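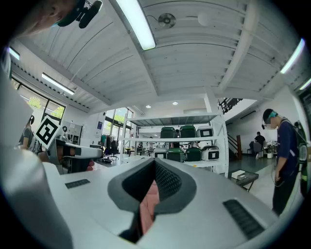

Fig. 1. View from the camera on a hand-held gripper, with a second gripper and its square marker at left.

Handout 3: Comparing hand-held grippers
Reading time: 11 minutes

Today's topic is how to compare two hand-held grippers before you commit to one for a whole set of recordings. Read this before the lab. The arm comes in the second half of the course, so leave questions about mounting until then.

1. What is being compared

We use two tools this term, the Amia and the Mivik. Both are carried by a person and both have a camera on the body. The person does the task by hand, the camera records, and the recording is later used to work out how an arm should move. The tool has to suit the person first. A gripper that is tiring to hold gives poor recordings by the end of a session, even when the first few look fine.

Compare them under four headings: view, grip, tracking and comfort. Score each from 1 to 5 and write one sentence of reason. A score with no sentence gets no marks.

2. View

The camera rides on the tool, so part of every picture is the tool itself. In Fig. 1 the white body takes up the lower half. The V-shaped opening sits in the center of it, with black mesh along the inner walls. Note how much is left above the rim for the room and the objects.

Points to check:
- Can you see the object until the moment of contact?
- Do the rims hide small items, such as a spoon or a lid knob?
- What happens to the picture when you tilt the tool up? A raised tool sees mostly ceiling and lights, and bright tube lights can make everything else go dark.

Take one still with the tool level and one tilted up, from the same spot. Put them side by side in your report.

3. Grip

Use the objects on the lab list. For each one, close on it, lift it, hold it for 3 seconds and put it back. Ten tries per object is enough. Write down slips and drops separately - a slip is when the object moves in the jaws but stays up.

Change only the tool between runs. If you change the object position as well, you can't say which one made the difference.

4. Tracking

A square black-and-white marker gives the software a known shape to look for. When it is found, its corners give the position and the tilt of the tool. This works well while the marker is flat on to the camera and gets worse as it turns away. The marker on the second gripper in Fig. 1 is tilted at an angle. Students should be able to say what that does to the corner estimate (see last week's notes, section on perspective).

Windows are the other thing to watch. Daylight behind a marker lowers the contrast. Record one run facing the glass and one facing away, 300 frames each, and report the share of frames in which the marker was found.

The Stostell logger writes this to a plain text file. Column 4 is 1 for found and 0 for lost. Don't average column 5, it is a frame number.

5. Comfort

Do one full run of 60 moves with each tool. Swap which tool goes first with your partner, or the second tool will always look worse. If you wear a headset, route the cable so that it doesn't catch on the gripper. Note when your wrist starts to feel tired, by move number.

6. Reading and hand-in

Read the Türkmen project notes in the course folder, pages 1 to 11. The table on page 9 has the headings swapped, grip and view should change places. It will be fixed in the May version.

Reports are due 3rd November, two pages at most, one per pair. Include the two stills, the score table, the tracking figures and your choice of tool. If your scores come out equal, say so and pick on tracking.

3 comments | 11 shares

We use cookies to remember your settings. Accept | Manage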